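Kultstead releases Enier 2 for desktop users

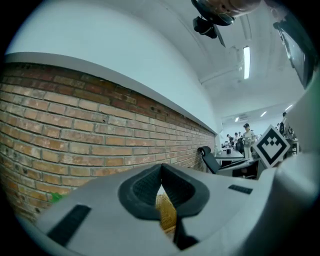

Will existing licences cover the new version?
Licences bought from October onwards include Enier 2. Holders of older licences may upgrade for £100 per seat.

The release combines the layout and photo editors in one application — files saved in either will open without conversion. It also adds 195 templates prepared by the Uçar studio. The Ullside support desk will take upgrade queries from 9 am on Tuesday.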